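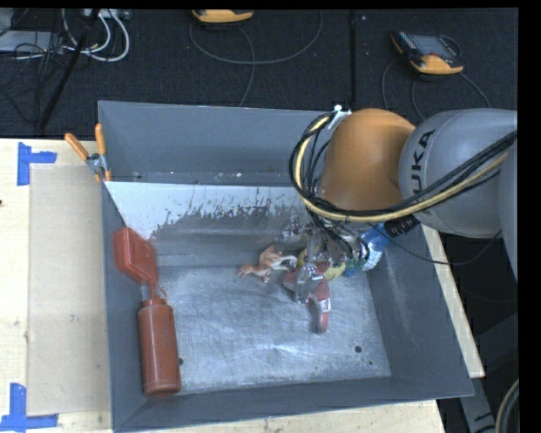

A KUKA arm and a gray metal bin

Two halls of people who want your money: the Junville savings and investment fair

Posted 2023-11-12

I paid 18 dollars to get in, which I mention first so you know I had an interest in the day being good. It was fair. The coffee was extra.

The fair has been in Junville since August of last year, when it moved out of the old hotel ballroom, and this was my first time in the new halls. The program listed talks on the hour and booths in between. I had picked out the Duria presentation weeks ago. They sell what they call a steady income fund, and my brother-in-law has been after me to look at it.

The Duria talk was given by Sigrun Eide, who is a good speaker and clearly knows bonds. She spent the first half on how badly the rest of us time the market, and I can't argue with that, having sold everything I owned at the worst moment I could find. Then came the chart. It showed 637 dollars growing into a very nice sum, and I have never seen anybody start with 637 dollars before. I asked why that amount. She said it was the average first deposit. I asked why the chart started in the spring of 2009, and she said it was a representative period. It was the bottom of the worst crash in my lifetime. A jar of buttons would have gone up from there.

I'll be fair to her. When a man near the back asked what the fund had done in 2022, she gave the figure straight out, and it was a loss. The brochure doesn't have it. I checked both sides.

Fees took me longer. The front page says "from 4 dollars a month." You need to read down to the small print to find there is also an exit charge if you leave in the first 90 days, and another line about "underlying costs" with no number next to it at all. The young man at the booth went to ask somebody and came back with a pen. It's a decent pen.

After lunch I sat in on Ivar Nygård, who runs a newsletter called Lelluler and thinks a recession is coming. He has thought so for a while. His slides on household debt were the best thing I saw all day - plain, sourced, easy to follow - and then the last one was a discount code. I would like to know how his calls from three years ago worked out. He said they were in the archive, and the archive is for subscribers.

Rønning had the biggest booth and the longest line, mostly for the prize wheel. They want your phone number before you spin. I didn't spin. A woman ahead of me won a tote bag and got a follow-up appointment along with it.

A few practical things if you go next time. Parking on the north side fills early and the south lot is a long walk. Bring your own paper, since the handouts leave no room for notes. The talks in the smaller hall were hard to hear with the doors open. Ask every booth for last year's return and the total yearly cost in dollars on a ten thousand dollar account. I asked at all the booths I stopped at and only one person wrote it down for me, at a credit union table beside the restrooms with no line whatsoever.

I haven't moved any money. My brother-in-law has the Duria brochure now and says I'm reading it wrong. He may be right about the exit charge, as the wording could go either way, and I've written to them to ask.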